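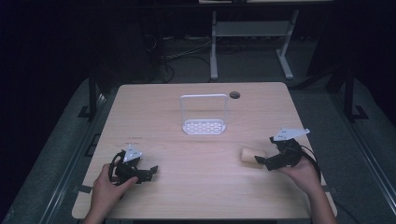

What should I do if a gripper will not let go of the object it is holding?
Stop, keep the hand still and release the power at the switch before touching the jaws. Pulling the object out while the jaws are under power is the most common cause of pinched fingers, and it can strip the small gear behind the jaw.

Readers of the Bemwood workshop pages have asked for guidance following the jamming fault reported by Guoqing Mao of the Hevham workroom. In that case the jaws remained closed after the trigger had been let go, and the operator's other hand was caught when they opened without warning. The injury was slight. The cause was found to be a cable pulled tight over the edge of a table, which had worked the plug partly out of its socket.

The following advice applies to all hand-held grippers used at table height.

Leave a slack loop of cable at the back of the gripper. A cable that runs over a table edge should be checked at that point before each session.

Use soft, light objects when testing a gripper after repair. Glass and crockery should not be used until 100 clean releases have been entered in the log.
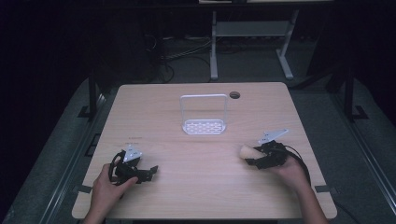 Workshop and Household Notes, No. 200

Keep a wire rack well clear of the jaws when they are opening. A curved finger can hook a wire and drag the whole rack across the table.

Wipe the jaws with a dry cloth. Oil must not be applied to the gripping faces.

Loose cables on the floor should be gathered and tied before work begins. Extension leads are to be kept out of the walkway.

If the fault returns, label the gripper, withdraw it from use and report it to the Datow repair desk, quoting form 2835. Grippers must not be opened up by the operator. Replacement cables are held at Hevham and may be requested in writing.

Revised Wednesday, September 16, 2026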